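25 June 2019
Bench notes, natural dye room, Tratside

Madder day! I've been waiting for this batch since the roots came in from Clonduldale and it did not let me down.

Started with the scoured wool, 376 g dry weight, the Tirberg fleece that Melur Manurung spun for us over the winter. Alum mordant was done last night and left to cool in the pot with the lid on. Squeezed it out, no rinse. I know the old sheet on the wall says rinse, but the last two skeins I rinsed came out patchy and I'm sticking with this until somebody shows me a better result.

Roots chopped small and soaked overnight in tap water. Poured off the first soak (that's where most of the yellow and brown goes) and kept it in a jar, labeled, for a tan later on. Fresh water, a spoonful of chalk, then roots in the big Bellini pot in a mesh bag. Wool in cold.

Heat: very slow. Took it up to 140 F over the morning and held it there. It crept up to 150 once when I was on the phone and I had it off the burner in a hurry – past 160 you start pulling the browns and there's no getting them back out. Held for 3 hours, turned the skeins every so often, then burner off and left to sit.

And the color! A proper warm brick red, deeper than anything on the sample card, with a bit of orange where the light catches it. Pulled one skein early for comparison and that one is more of a coral, which I love just as much and would happily knit a whole sweater out of. Second bath from the same roots after lunch, 40 g of the fine yarn, gave a soft peach. There's easily a third bath left in there, so please don't dump the pot!

Small tests on the side:
- dash of iron in a jar of the first bath: plum brown, lovely, but the fiber feels harsh. Use less.
- washing soda: shifts it toward pink. Very quick, a minute or so. Want to try this on silk.
- vinegar: orange, a bit brash for me.
- cotton strip, same mordant as the wool: barely took. Needs tannin first, as Melur keeps telling me.

Lot number for the roots is 1548, written on the bag and in the front of the recipe book. If we reorder, ask for the same lot. The previous bag was much dustier and needed nearly twice the weight to get half the color.

pH of the bath before the wool went in was a shade over 7. Didn't measure after, forgot.

Still to do: light test strips in the south window, half covered with card, and leave them up until September. Wash test on the coral skein. Write up the soda result properly with yarn samples taped in, because the pink doesn't show well in pencil notes. Thermometer reads a little high against the new one, so check both in boiling water before anybody does indigo.

Melur wants to do weld next, and then overdye some of the peach with it. Yes please. Need more alum before then, and string for skein ties – we're down to the end of the ball.

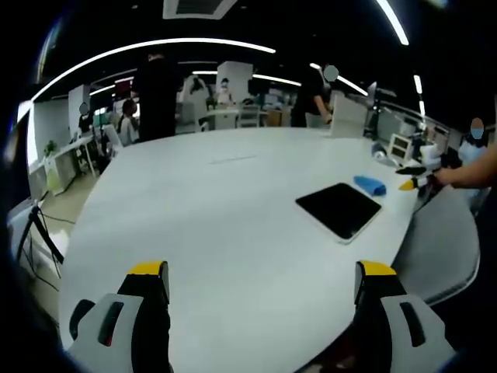 The white table, with the tablet and blue cloth on it.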